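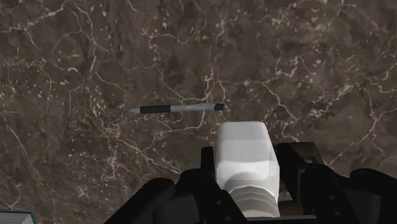 Slide 1. Simulated wrist camera, marbled counter. Pen, gripper and a white object between the two sides.

Speaker notes, F. Pretorius. Gripper and camera comparison in simulation, June review. Slide numbers follow the Calel deck.

Open with the wrist view and leave it up while people sit down. Point out how much of the bottom of the view is taken by black gripper parts. The question for the next twenty minutes is what a policy can get from this view alone, and what it needs from a fixed camera.

Scope. One simulated arm, one kitchen counter, two finger models. The first finger model is the stock parallel pair. The second is the Zukgate pair, which has a longer pad and a softer contact model. Controller is the same for both: joint impedance with identical gains. We ran 300 episodes per finger model, with the same random seeds. Object poses were resampled each time inside the reachable part of the counter.

Say early that none of this is hardware data. Mahlangu will repeat a subset on the real arm and those numbers are not ready. If asked for a date, refer them to the project page.

Slide 2. Fixed cameras.

The side cameras are placed by hand and then perturbed. Perturbation is 7 degrees maximum on each axis. Anything above that and the arm base drifts out of view too often to be useful as a reference. 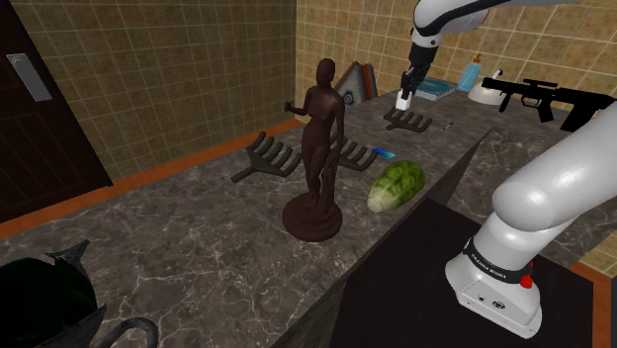 Slide 2, fixed view A. Franka arm at the right of the counter, statue and racks in front.

Main point for this slide – clutter is deliberate. The statue hides part of one rack from this side, so a detector that wants the full outline of every object will fail here. We score on the target only. Distractors count if the arm touches them.

Mention the dark materials. The racks are dark gray and the fingers are dark too. Segmentation by color gave poor masks near the contact point, and we dropped it after the first 11 test runs. Depth is used for the fingers now. Color is still used to find the target.

Do not spend time on lighting. There is a backup slide.

Slide 3. Results by finger model.

Read the table from left to right. Stock fingers do better on small flat-sided objects. Zukgate fingers do better when the approach is off by a few millimeters, as the long pad still makes contact. They do worse close to upright objects. The extra pad length sweeps a larger volume on the way down, and 117 of the logged contacts with distractors came from that motion.

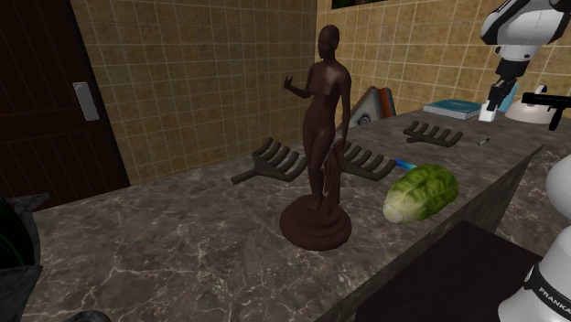
Slide 4. Camera ablation.

Three conditions: wrist only, fixed only, both. Wrist only is adequate for the last part of the approach and weak before that. Fixed only has the opposite problem. With both, the gain over fixed only is larger for the stock fingers. My reading is that short pads need a better final pose estimate – say that it is a reading and has not been tested.

Pause for questions. The usual one is about latency. All views are rendered in step with the controller, so latency is zero in these runs. Dutby has a version with delayed frames and can take that question.

Slide 5. Next steps.

Shorten the Zukgate pad and rerun with the same seeds. Add a second fixed camera on the far side. Log finger force at controller rate. Leave the slide up through the discussion.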